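Vastari Help Board > Desktops > Storage and cables

Hard drive out of an old Dell tower, which cables go where when it goes back?

tinbox786
posted 03/06/2024

Hi all, first post, so be gentle with me. I've got an older black Dell desktop that I'm stripping down and cleaning up before it goes to my niece for school, and I've reached the point where I'm a little scared of it. The side is off, the tower is lying down so I can get at everything, and what I want to do is take the hard drive out, clean the bay and put the same drive back in.

My trouble is the wires! There's a bright blue flat-ish cable that goes across toward the drives, and then a black plug with red, yellow and orange wires coming into it, and then a whole fat bundle of black cables that I haven't dared to touch.

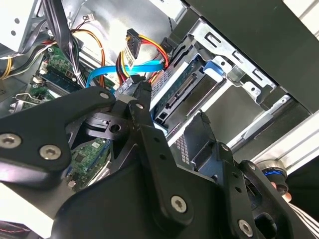
I did a Hostholm tower once, years ago, and everything in that one was taped and labeled by whoever had it before me, so I never had to learn. I know the blue one is data. Does the black plug matter, as in, can I use any of the ones hanging off the power supply, or does the drive want that exact one? And is there an order to unplugging them?

Also, the processor is out for now (it's in a box in my desk drawer, long story, thermal paste everywhere) and I don't know if I should put that back before the drive or after. I've got a 21 piece screwdriver kit from Torkari and so far I've used exactly one bit from it.

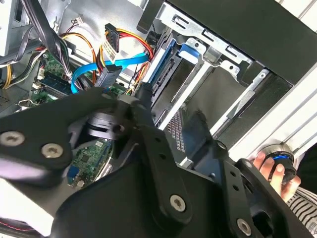 Replies to this thread

solderandtoast

Oh you'll be fine, these are nice machines to work on. Shut it down, pull the power cord out of the wall, hold the power button in for a few seconds, then touch bare metal on the case before you reach in.

The order of the two drive cables doesn't matter. What matters is how you pull them. Hold the plug, never the wires, and if the data cable has a little metal clip, squeeze that first. Both ends of a SATA plug are L shaped so they only go in one way. If it feels like it's fighting you, flip it over, don't push harder (ask me about the 4 drives I've ruined).

Any spare SATA power plug coming off that supply will run the drive. I'd still use the same one, it's already the right length and it keeps the mess down.

If your drive is in one of those blue plastic caddies, leave it in the caddy. Squeeze the sides, slide the whole thing out, wipe the bay, slide it back until it clicks. I like to put it in the bay before I plug the cables in, but that's me.
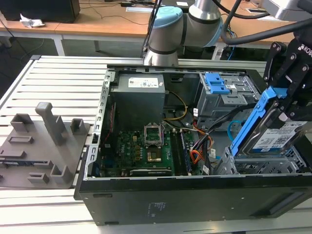 Reply from bent_pin_club

I'd do the processor first, while you have the room. The socket is the fussy part and you don't want cables flopping into it. Keep your fingers and the cleaning cloth away from the gold contacts.

While you're in there, change the coin battery on the board. It's the round silver one by the expansion slots, and on a computer that age it's probably tired. You'll have to set the clock again afterward. 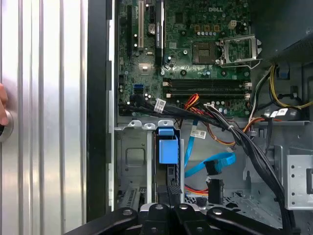 For the fat black bundle, leave it alone unless it's in your way. If it is, take a phone picture before you move anything, and tuck it back where it can't touch the fan. I use the Bañez velcro ties, they come in a bag of 100 and I'm still on my first bag.

tinbox786

Thank you both!! Processor first, then the drive in its caddy, then cables. Going to pick up a battery tomorrow and I'll post back if it doesn't boot.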